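Kirnasmont Center for Hands-On Learning
Gallery: The Small Parts Room

Posted Jun 4, 2025

The Small Parts Room on the lower level of the Kirnasmont Center is used for sorting, assembly and storage exercises with everyday objects. It opened to members in February, following the transfer of the collection from the former Quintana Street annex. The gallery on this page is maintained by the Center's collections office and is intended for members, visiting instructors and partner institutions who wish to become familiar with the room before reserving time in it.

The collection currently holds 304 cataloged objects. Most are small enough to be held in one hand, and most are of kinds found in any household or workshop: building bricks, blocks, containers, hand tools and their cases. Objects are selected for differences in shape, color and surface. Items with sharp points or glass edges are kept in a separate cabinet and are issued only on request.

Work surfaces in the room are white. This was a decision of the planning group, which found that bricks and blocks in strong colors are easier to tell apart on a plain, light ground. The walls were treated differently. A paper with large brown and pale leaves on curving stems was chosen from the Gurnaris pattern range, and it has been well received by members who found the annex severe. 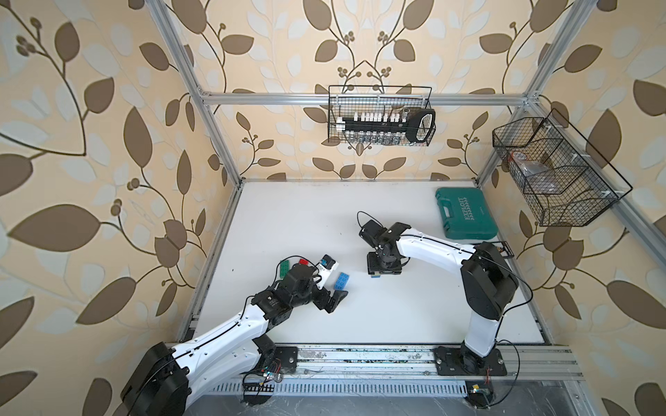 Storage follows the same principle throughout the room -- objects in frequent use should be within reach and off the table. Black wire mesh baskets are used for this purpose, some of them divided into compartments. Vials are kept upright in racks. Loose items of one kind are bagged together before they are put away, and clear bags are preferred so that the contents can be checked without opening them.

Toy building bricks remain the most requested part of the collection. Red, green and blue bricks are issued singly or in mixed sets. Members are asked to separate them by color before returning them to the desk.

Tool cases may stay on the table during a session, provided that they are placed toward the back and the lid can be closed. Cases are checked against the contents list at the end of each reservation.

The room may be reserved for up to five hours at a time by groups of no more than 17. Reservations are made through Kisa, the Center's online booking service. Requests to borrow objects for use outside the building, and corrections to the catalog, should be addressed to Marwan Nimri, Collections Office, Kirnasmont Center.

Return to Galleries
Rooms and Reservations
Contact the Center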